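Bedding notes: duvet sizing and how I make the bed

February 2020

The old duvet went to the textile bank last month and I replaced it with an all-season one from Brondari. It cost more than I wanted to pay. I keep notes on household purchases and these are the ones for the bed.

The cover came first. I wanted white, cotton, and nothing printed. The Skolleck cover I settled on has a woven stripe in the same white as the ground, so the pattern shows mostly when light comes across it at a low angle. Stripes of this kind are useful when making a bed, as they give you a line to square against the edge of the mattress. A plain cover gives you nothing to go by.

Sizing took longer. Duvet and cover dimensions are quoted flat and unfilled, and a filled cover loses width because the fabric has to go up and over the fill. My insert lost 3 inches across once it was inside. If you measure your mattress and buy to the drop you want, add that back first. I didn't the first time, and the return cost me 16 dollars in postage.

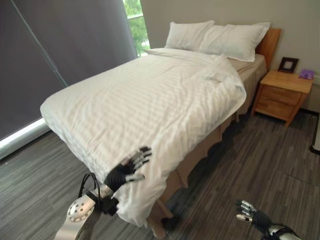 The drop at the foot is a separate matter. I leave it long and don't tuck it. A tucked duvet pulls down toward the foot overnight and the fill goes with it, so by morning there is an empty flap of cover at the shoulders. Untucked, the whole thing moves as one piece and can be shaken straight in a few seconds.

The bed skirt is beige and stays on between duvet changes. It gets washed in April, on its own, at low heat. Mine shrank slightly on its first wash and has been stable through every wash after that.

For the cover I use the inside-out method: cover turned inside out, hands into the far corners, grip the corners of the insert through the fabric, flip. Corner ties are worth having. The Skolleck has them at the top only, so I sewed two more at the bottom from cotton tape.

Pillows are two, side by side, up against the headboard. I tried a third and it ended up on the floor every night. Both are Genunero medium fill. They go flat in the middle before they go flat at the edges – a quarter turn each time the cases are changed evens this out to some extent.

Still to do: a second cover in the same size, so that wash day doesn't depend on the dryer. Osei has one with buttons instead of a zipper. I will order it when the white one starts to pill.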